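Ticket 381: Parcel map on Susbridge redevelopment site will not load
Status: Closed
Priority: Normal

The parcel map for the Jolton riverfront district stopped loading at 8:40 this morning. The page header and zoning text appear, but the map area stays gray. Same result in two browsers. The Stullumora district map works.

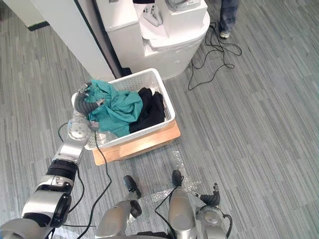
Teal shirt and white laundry basket.

Checked the map layer. The November upload from Sengar has more than 2,000 parcels, which is over the limit for a single layer. Split the file into 5 layers by street and republished.

Map now loads in 40 seconds on first visit. Still slow. Cleared the site cache and it dropped to a normal load time.

Old mill lots on the east bank were missing their brownfield labels after the split. Added them back by hand. Closing.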